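Shop > Wall Hanging > Wuvis Picture Rail Hooks

3 min read

I started making the Wuvis hook after I moved into an old place with plaster walls and a stack of frames I had no idea how to hang. Every nail I tried left a crumbly little crater. So I bent a hook out of spring steel, hung my heaviest mirror on it, and went to bed nervous. The mirror was still up in the morning, and I've been fiddling with the shape ever since!

The current version comes in a pack of 2 and holds 19 pounds per hook. It goes in with a thin hardened pin, so the hole you leave behind is tiny (a dab of filler and you're done). I use them on plaster and drywall. Please don't try them on brick — the pins bend and you'll be cross with me.

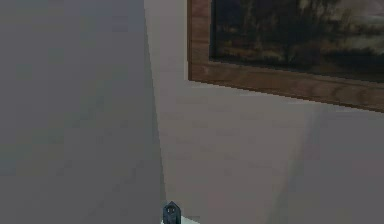
Wood-framed painting, hung well up the wall near a corner.

I get a lot of emails about placement. My own habit is to tape a paper cutout of the frame to the wall and live with it for a couple of days before I pick up a hammer. Corners are trickier than people expect, and I like to leave a good hand's width between the frame and the next wall so it has some air. For anything wider than your forearm, use both hooks and set them level. I keep a Finder stud locator in my kit, mostly so I know where not to hit.

Finishes are Sivent (a soft brushed silver) and Wan, a chalky off-white that I mix myself and that disappears nicely on pale paint. Wan sold out in June and it's back now, in a batch of 1,730 packs. The next shipment leaves the workshop on 14th July.

If you have a picture rail already, you want the longer hook, part number 122. It has a rounded lip and doesn't need a pin at all. Same finishes, same price, and you can mix the two kinds in one order — just leave me a note at checkout.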